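Keep household savings records in one place. A Bindico ledger or a plain spreadsheet will do, with one row per deposit and a running balance in the last column.

- Set the target in dollars first, then divide by the number of pay periods.
- For a $2000 emergency fund over 39 pays, round the result up to the next dollar.
- Label each transfer with its purpose.

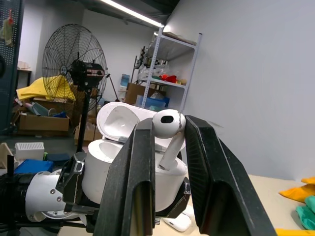

Group savings circles need a second record book, held by a different member. Reconcile the two at each meeting - totals first, then individual lines. The Zoldale circle rules its pages at 504 entries per book, numbered in ink.

Store closed books flat, away from the stove.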